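The Stop Button Is Not the Safety Plan

Taldale put out its write-up of the tray incident last week and I have now read it four times. It is two pages. One of those pages is a diagram of the stop circuit. The stop circuit worked. So that is half the report spent on the part that did what it was supposed to do.

Quick recap if you missed it. Taldale has been training a table-clearing arm called Nemedance to take a tray from a person. You hold the tray out, the arm takes the far rim, you let go. Simple to say. On run 1,093 the arm took the rim and lifted before the person had let go. Tray went up on one side. Plate, fork, knife, all of it slid toward the person holding the low end. She got a cut across the back of her hand and a bruise on the wrist where the tray twisted. Somebody hit the button, the arm froze, and it froze with the tray still pulling on her.

That last bit gets one sentence in the report. I want to spend the rest of this piece on it.

A stop that locks every joint is great when the arm is swinging at you. When the arm is holding the same thing you're holding, it's a vise. She couldn't pull the tray free and she didn't want to drop her end because the knife was still on it. It took 54 seconds for someone to find the release and get the fingers open. Fifty-four seconds doesn't sound like much. Stand there with your arms out and try it.

The official cause is "threshold drift in the wrist force sensor." Fine. The sensor read the weight as fully handed over when it wasn't. It had been reading high for a while, the logs show that, and the weekly check didn't catch it. The check was done with a bare tray. Flat, level, nothing on it. But people don't hold trays level. They tip them a little, they rest an edge on the table, they shift their grip. A loaded tray with a plate on it and a loose fork and knife pulls differently every single time. If you only ever test the easy one you don't know anything about the others.

I asked Eleni Petek about it. She built handover rigs for years and now mostly gets called after things go wrong. Her view is that the sensor is a side show. "They will swap it and the new one will drift too, everything drifts," she told me. What she wanted to know was why a single number was allowed to decide that a person had let go. No second check. No little pause, no tug and wait. People do this with each other without thinking - you feel the other person take the load and you let go slowly, and if they don't have it you grab back on. Nemedance had one reading and a line drawn through it.

She's right, and I'd go further. I think the whole habit of ranking these failures by injury is broken. Taldale graded this one "minor." A cut, a bruise, back at work the next day. But swap the plate for a pan of hot oil, same fault, same timing, and you have a burn ward. The grade should be on the fault. The plate was luck.

Now the other side, because there is one and I've heard it plenty this week. Jin-sol Joo, who runs a training floor at Lusach, thinks I'm being unfair. His argument: you learn handovers by doing handovers, with real people and real plates, and a place that publishes its accidents at all deserves some credit. If writers jump on every report then the reports stop coming. He points out that Han had two similar events and put out nothing, and I didn't write a column about Han.

Ok. Fair hit. Han should publish, consider this me saying so. And I do give Taldale credit for putting thier name on it. But credit for publishing isn't a pass on what's in it. A report that blames a part and fixes the part has told the people on the floor nothing they can use tomorrow morning.

Here is what I'd want to see before anyone holds out another tray to that arm.

A stop that lets go. Or at least goes slack at the wrist when there's a shared load. Yes the tray may fall. Let it fall. Plates are cheap.

A release the person holding the tray can reach without using their hands. A foot bar, a voice word, I don't care. Not a key on the back of the base that one person on the shift knows how to find.

Checks done on the real load, tipped, with the loose stuff on top. It takes longer. Do it anyway.

No knives until the above is done. I can't beleive that needs writing down. The report says the cutlery was included for realism, and after that comes a line saying about 400 more runs are planned once the sensor is replaced. Same trays, same plates, same fork and knife. No word on changing the stop.

Joo told me the people doing these runs get good at it, they learn to feel when the arm is going to be early. I believe him. I've watched them and they are careful and quick. It also bothers me more than anything in the report. Somewhere before run 1,093 they'd started covering for the machine, and all those runs went in the log as clean.

Go back and look at those.

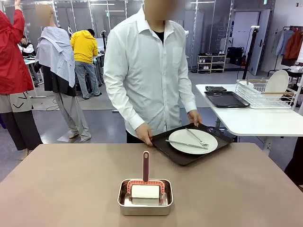

A tray with plate, fork and knife, held in both hands at the table.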